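Greifervergleich am KUKA-Arm: Zwischenstand aus der Kistenzelle

Newsletter Robotik und Handhabung, Ausgabe September 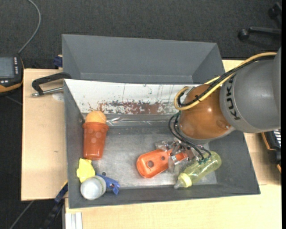
Greifer mit transparenten Fingern am orangefarbenen Kunststoffteil, rechts daneben die Babyflasche.

Im Projekt Mondal vergleichen wir am Standort Gilville seit dem Frühjahr Greifer für das Entnehmen gemischter Einzelteile aus Behältern. Untersucht werden drei Bauformen am selben Arm: ein Parallelgreifer mit starren, transparenten Fingern, ein Zweibackengreifer mit nachgiebigen Belägen und ein Vakuumsauger mit Faltenbalg. Die Messreihe mit den starren Fingern ist abgeschlossen, die zweite läuft, die dritte beginnt nach dem Umbau der Luftversorgung.

Versuchsaufbau

Die Zelle besteht aus zwei hintereinander stehenden grauen Kisten auf einer Holzplatte. Gegriffen wird aus der vorderen Kiste, abgelegt in die hintere. Die vordere Kiste ist mit einer Klemme gesichert, damit sie sich bei Wandkontakt des Greifers nicht verschiebt. In der ersten Woche war das noch nicht der Fall, die Läufe aus dieser Zeit sind aus der Auswertung herausgenommen.

Die Kamera ist fest montiert und wird zwischen den Reihen nicht bewegt. Vor jeder Reihe wird die Hand-Auge-Kalibrierung geprüft und nur dann neu aufgenommen, wenn die Abweichung am Prüfkörper 3 mm überschreitet. Das kam bisher einmal vor, nach dem Wechsel der Adapterplatte.

Der Teilesatz enthält bewusst Objekte mit schwierigen Oberflächen und Formen. Dazu zählen eine durchscheinende Babyflasche, ein Spielzeug-Eisbecher mit strukturierter Oberseite, ein runder, weiß-hellgrauer Behälter und ein blaues, clipartiges Teil. Der Inhalt wird vor jedem Lauf von Hand neu verteilt. Zulässig ist jede Lage, auch Überdeckung und Wandkontakt.

Ergebnisse der ersten Reihe

Mit den starren Fingern wurden 69 gültige Greifversuche gefahren. Ein Versuch gilt als erfolgreich, wenn das Teil angehoben, über die Trennstelle der Kisten geführt und ohne Nachgreifen abgelegt wird. Rutscht es vor der Ablage ab, zählt der Versuch als Fehlgriff, auch wenn es zufällig in der richtigen Kiste landet. Von den Versuchen waren 36 erfolgreich.

Die Fehlgriffe verteilen sich ungleich. Bei frei liegenden Teilen mit einer klaren Kante arbeitet der Greifer stabil. Probleme treten vor allem in den Ecken auf, wo ein Finger zwischen Teil und schräger Kistenwand keinen Platz findet. Die Bahnplanung weicht dann auf einen steileren Anstellwinkel aus, und der zweite Finger setzt zu hoch an. Bei der Flasche kommt hinzu, dass die Tiefendaten am durchscheinenden Körper lückenhaft sind. Die Greifpose wird dort häufig auf den Kragen gelegt, der als einziger Bereich durchgehend erfasst wird. Für das Anheben reicht das meist, beim Schwenk zur zweiten Kiste dreht sich die Flasche jedoch aus den Fingern.

Einfluss der Finger auf das Kamerabild

Transparente Finger wurden ausgewählt, um die Verdeckung des Teils kurz vor dem Schließen zu verringern. Im Farbbild ist der Vorteil messbar: Die Kontur des gegriffenen Teils bleibt länger auswertbar als mit den schwarzen Fingern aus dem Vorgängerprojekt Lirville. Im Tiefenbild entstehen dagegen Störpunkte an den Fingerkanten, die das Segmentierverfahren gelegentlich dem Teil zuschlägt. Abhilfe schafft derzeit eine Maske, die aus der Greiferöffnung und der Armstellung berechnet wird. Sie kostet pro Bild 4 ms und ist seit der Mitte der Reihe aktiv.

Reflexionen auf dem metallisch grauen Kistenboden bleiben ein zweites Thema. Helle Flecken in der Kistenmitte werden vom Detektor vereinzelt als flache Objekte gemeldet. Eine matte Einlage wurde erprobt und wieder entfernt, weil sie unter den Fingern Falten warf und damit die Kontakterkennung auslöste. Stattdessen wird nun vor jeder Reihe ein Leerbild der Kiste aufgenommen und abgezogen.

Leitungsführung

Kabel und Schläuche sind außen am Arm verlegt. Die Schleife vor dem letzten Gelenk ist so bemessen, dass der volle Drehbereich der Hand nutzbar bleibt. Bei weit nach hinten gerichteten Greifposen verdeckt sie allerdings einen Teil der hinteren Kistenwand. Betroffene Posen werden im Protokoll mit dem Kennzeichen V versehen und getrennt ausgewertet. Eine engere Verlegung ist erst mit dem Vakuumsauger vorgesehen, der ohnehin einen anderen Schlauchquerschnitt benötigt.

Steuerung

Parallel wird die Bahnvorgabe verglichen. Variante A überträgt vollständige Bahnen vor dem Start, Variante B sendet Sollpositionen im laufenden Takt und erlaubt Korrekturen während der Annäherung. Die erste Reihe lief durchgehend mit Variante A. Vorversuche mit Variante B zeigen bei Wandkontakt ein weicheres Verhalten, brachen aber mehrfach wegen überschrittener Taktzeit ab. Die Ursache liegt nach derzeitigem Stand im Bildrechner, der Detektion und Bahnkorrektur auf demselben Kern ausführt. Eine Trennung ist in der Softwareversion vorgesehen, die zurzeit bei Plultuvgate geprüft wird.

Nächste Schritte

Die Reihe mit den nachgiebigen Belägen verwendet denselben Teilesatz und dieselben Abbruchkriterien. Geändert wird nur die Schließkraft, die in vier Stufen variiert wird. Für Eckpositionen kommt eine Vorstufe hinzu, bei der ein geschlossener Finger das Teil zunächst von der Wand wegschiebt. Diese Läufe werden gesondert geführt und gehen nicht in die Erfolgsquote ein.

Protokolle und Rohdaten der ersten Reihe liegen im Projektverzeichnis Mondal unter Greifer/Reihe 1. Die Kalibrierdateien vor und nach dem Wechsel der Adapterplatte sind getrennt abgelegt, bitte beim Nachrechnen auf die passende Version achten. Teilevorschläge für die dritte Reihe nimmt die Arbeitsgruppe in Gilville bis zum Redaktionsschluss der nächsten Ausgabe entgegen, mit Angabe von Abmessungen, Masse und Oberfläche.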